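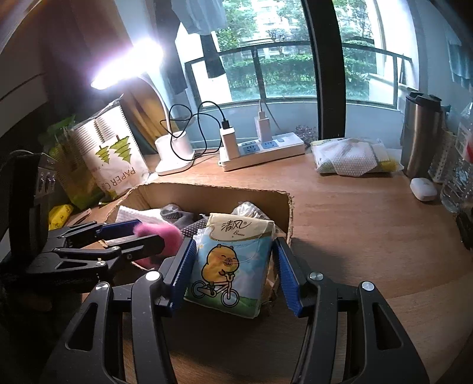

Rautiainen: Mixed Household Boxes and the Sorting of Soft Goods, p. 1276

4. Soft goods in mixed boxes

4.1 Scope

Section 3 dealt with rigid items such as cups, tins, bottles and tools. The present section covers the soft goods found in the same boxes. By soft goods we mean textiles worn on the body, textiles used for cleaning or covering, filled or fluffy articles, thin plastic bags, and paper products sold in flexible film. The last group is often filed with stationery or with toiletries in household inventories. We place it with soft goods on handling grounds: a film pack of tissues yields under side pressure, takes the shape of the space left for it, and does not protect its neighbors.

The Branau scheme, which we use throughout, assigns each item to a class by its behavior in the box and only then by its use in the home. A sock and a cleaning cloth are in the same class under the first rule and in different classes under the second. Both codes are recorded. Where the two conflict, the tables in Section 5 report the first.

4.2 The desk box as a type

Three types of box were distinguished in Section 2: the moving box, the storage box and the desk box. The desk box is an open carton without a lid, kept on or beside a work surface, and filled a little at a time. Its contents have no common purpose. In our material it is the type with the highest share of soft goods and the lowest share of items that had been placed on purpose.

Figure 6 gives a typical case. The box is of brown corrugated cardboard with a ragged front edge on one side, and stands on a light brown wooden desk. Inside are a folded white cloth, a gray sock, a dark gray mesh item and a crumpled clear plastic bag. A soft pack of tissues (brand 清风, "Breeze") is held upright just above and in front of the box, and a fluffy pink object is just above the front edge.

Figure 6. Desk box with mixed soft goods. Cloth and sock toward the back left; mesh item in the middle; clear bag toward the back right, behind the tissue pack.

Several points in the figure recur across the material and are taken up in turn.

4.3 Folded and unfolded textiles

The white cloth in Figure 6 is folded. Under the Branau scheme a folded textile is coded as a flat item as long as the fold survives handling, and as a loose item once it opens. The distinction matters for the order of removal. A flat item can be lifted with whatever rests on it, while a loose item tends to catch on its neighbors and bring them along.

Cloths had usually been folded before they reached the box. Socks had usually been dropped in singly. A single sock is coded as one item and marked "unpaired" until the box has been emptied, at which point the mark is either confirmed or removed. Marking a sock unpaired at first sight, without this second step, produced most of the coding disagreements in the early boxes and was abandoned.

Mesh and knitted items were the hardest to code from above. An open weave may belong to a laundry bag, a garment, a shoe upper or a cover for a small appliance, and the visible part seldom settles the matter. The mesh item in Figure 6 shows a dotted texture but cannot be named from this view. Such items are coded "mesh, unspecified" and are left in that class if no later record resolves them. We did not allow coders to guess from the neighboring items. A sock next to a piece of mesh is weak evidence that the mesh is clothing.

4.4 Thin plastic bags

Clear bags present a separate problem. A crumpled bag takes up a large volume for its weight, reflects light, and may or may not contain something. The coder has to choose between "bag, empty", "bag, filled" and "bag, state unknown". The third code should be the default for any bag that has not been lifted. In the pilot round it was the least used of the three, and the instructions were rewritten.

Bags also serve as filler. In desk boxes they work their way to the sides and corners, where they hold other items in place. When the bag is removed first, the remaining items settle and the positions noted earlier no longer apply. We therefore recommend that bags be taken out last unless they cover another item completely.

4.5 Tissue packs

The film-wrapped tissue pack is an item in Figure 6 with a printed face. Its front carries a pale blue sky, green grass and a yellow cartoon animal riding a bicycle, with the brand name on a cream band across the top. Print of this kind makes the pack easy to find in a mixed box and easy to match between records. It is also a source of error. A pack that has been half used keeps its print and much of its outline, so that recognition by the front alone says little about what is left inside.

For this reason fill level is coded separately, by thickness at the middle of the pack, on a scale with 10 steps. Packs were measured standing upright. A pack lying flat spreads under its own weight and reads too low by up to 2 steps.

Brand was recorded where legible. It was not used in the analysis, except to keep two otherwise similar packs apart within one box.

4.6 Fluffy and filled articles

Fluffy articles have no stable edge. The pink object in Figure 6 may serve as an illustration: its color and surface are plain, but its kind is left open in our record. The class takes in soft toys, pompons, dusters, slippers and small cushions, and a finer division was attempted only for items that had been fully removed and set down by themselves.

These articles were also the ones most often found at or above the rim of the box. Two explanations are possible. They may be added late, or they may be pushed upward as heavier things are pressed in beside them. Our records do not separate the two. The Wellness series, which logs each addition to a box as it is made, would be better suited to the question.

4.7 Items outside the box

A desk box cannot be read without the desk. In Figure 6 a white paper bag with green stylized trees stands behind the carton, and a small yellow package lies near the left edge of the desk. A lamp with a round white base and a cup-shaped holder is also present. Under the counting rule in Section 2 none of these belongs to the box, and none enters the totals.

The rule is simple to apply but has a cost. Small packages lying near an open box are candidates for the next addition or may have been taken out a moment earlier. Leaving them out understates the turnover of the desk box as compared with the moving box, where the lid gives a clear boundary. The Mistent protocol handles this by drawing a border zone one hand's width from the carton. We tested the zone on a subset of boxes and found it workable on large tables – less so on narrow desks, where the zone takes in most of the surface.

Fixed equipment such as lamps and holders is excluded under both rules. A holder that forms part of a lamp base is treated as fixed, and anything standing in it is recorded as desk contents.

4.8 Order of removal

On the basis of the above, the following order was adopted for the sorting trials in Section 5. Items above the rim are taken first, whatever their class. Printed film packs follow, held at the two sides and kept upright. Folded textiles are then lifted flat, and loose textiles singly. Mesh items come next and are coded again once free of the box. Thin bags are removed last and their state is entered at that time.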